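Osow Clear Storage Box with Lid — Large

Home / Storage / Boxes and Tubs / Large

In stock at Sinwood and McKinnon
Item 333

We've been selling the big Osow box since April and it has quickly become the one we reach for ourselves. It's a large clear plastic tub with a lid, made to live on the floor under a shelf, in the bottom of a linen cupboard or along the back wall of the garage. If you've ever pulled out four grey tubs in a row looking for the picnic rug, you'll see the appeal straight away!

The walls are properly clear, so you can read a packet through the side without lifting anything. We keep spare packs and rolls in ours at the Sinwood shop and it takes one glance to know when we're running low. The lid has rounded corners and a raised panel in the middle, and it comes off in one piece, so you'll want a bit of room above the box if you plan to open it where it stands. Otherwise just drag it forward by the rim — the edge is comfortable to hold, even with a full load.

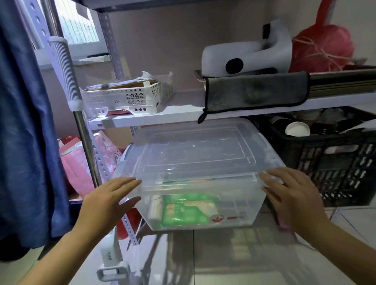
Measure the gap under your lowest shelf before you order. On our Drurnano metal shelving the boards can be moved up or down the posts, and most people end up lifting the bottom one a notch or two so the box slides in with finger room to spare. If your shelves are fixed, bring the height in with you and we'll try it against a box on the floor.

What goes in it? Nearly anything bulky that you don't need every day. Paper towel, spare bedding, craft supplies, kids' dress-ups, camping bits, the good tablecloths. Smaller things do better in a basket up on the shelf with a label on the front, where they won't sink to the bottom. Imani Okoth in our McKinnon shop keeps all her wool in three of these and swears she's bought less of it now she can see what colours she already has (we're not so sure).

Looking after it
Wash with warm water and a little dish soap, then dry with a soft cloth. Skip the scourers — clear plastic shows every scratch. Not for the dishwasher, and please don't use it as a step.

Good to know
Sold singly, lid included
Replacement lids can be ordered, allow 20 days
Empty boxes nest, so store the lids separately
Returns accepted within 22 days if unused

Buying for a school, club or office? Erick Nyamweya looks after larger orders and is happy to talk through shelf layouts as well.

You may also like
Drurnano metal shelving, white
Perforated shelf baskets
Ventilated crates
Write-on labels, roll of 400

Page updated 24 January 2022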